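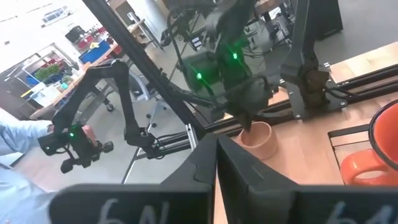
Pots, Mugs and Racks: Your Questions Answered

We get a lot of mail about the small things that live on a kitchen table, and Kinga Bárány, who looks after our pottery shelves at Trundgate, has gathered her replies on this page. If yours isn't among them, do write to us – she loves a good pot question and will answer at greater length than you probably wanted!

My little terracotta-colored pot has a thick rounded rim. Is it all right to lift it by the rim?
For a small pot, yes, as long as the rim is sound. Run a fingertip all the way around first and feel for hairline cracks. A thick rim is forgiving, but I still like to put my other hand under the base, and I do it even with the ones I've owned for years.

Can I keep a glazed pot straight on a wooden tabletop?
You can, and it looks lovely against light wood. Turn it over before you do, though, and look at the foot. Many pots are left unglazed underneath, and bare clay can scratch a table or leave a damp ring behind it. A circle of felt or cork will do the trick. The Rarkby pads we sell come in a pack of 16, so you'll have plenty left over for the chairs.

What's the best way to clean inside a pot with a narrow opening?
Warm water, a drop of dish soap and a bottle brush, and then a bit of patience while it dries. Leave it upside down on a towel overnight with one edge propped up a little so the air can get in. Please don't poke around with a metal spoon, however tempting it is. I have a chipped Alden pot at home that would tell you the same.

Should mugs go in a wire rack or on a shelf?
Either is fine. I'm fond of a black wire rack myself, particularly with a bright orange mug in it, and the open wires let the air move around after washing up. Give each mug enough room that the handles don't knock together.

Will a wire rack mark my table?
It might if the coating has worn off the feet. Check them every couple of months and slip on rubber caps if you see bare metal. Brito racks come with 2 spare caps taped underneath, which people often throw out with the wrapping.

Can I return a pot once I've used it?
Unused pots can come back to us in their original box. For anything that arrived chipped, send us a photo and your order number and we'll sort out a replacement with you.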